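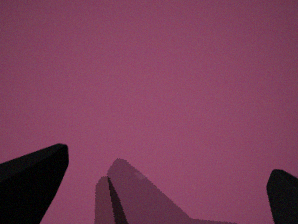
Oat and honey scrub bar, batch 16 -- December

Third go at the Bellamy bar without the palm wax. Ketill wants it to hold its shape in a shower dish and still break down enough to scrub with. Batch 15 crumbled at the corners when I cut it, so I raised the cocoa butter and ground the oats finer.

Weights, total 900 g:
Cocoa butter 287 g
Ground oats 240 g
Fine sugar 214 g
Sunflower oil 140 g
Honey (Hivine, the runny one) 19 g

Melted the butter with the oil over the water bath, took it off the heat, then stirred in the honey. It wanted to sink, same as last time. Kept stirring until the mix started to go cloudy, then added oats and sugar together. Poured into the long mold at 10:40 and put it on the second shelf of the fridge.

Out of the mold at 2:15. Clean release except one end, where I think I rushed it. Cuts well with the wire, badly with the knife. Small sticky patch on the underside which I take to be honey. Smell is mostly cocoa, hardly any honey at all.

Tried a slice on my forearm with warm water. Good slip, sugar goes quickly, oats stay gritty longer than I'd like. Skin felt greasy for a few minutes after rinsing. Nuanchan tried one on her hands and said the same, but she liked the grit and would not grind any finer.

Cinnamon is out. Two people got redness from the batch 12 patch test and I don't want to chase a smaller dose.

To do:
- Repeat with 10 g less oil, made up with oats
- Mix the honey into a spoonful of the oats first, see if it stays put
- Ask Trullero if they can send the cocoa butter in chips -- the block takes ages to chop
- Leave two bars by the sink and weigh them daily (Ketill)
- Clean the mold properly, there is old wax in the corners

Rest of the batch is wrapped in paper in the cool cupboard, labeled 16.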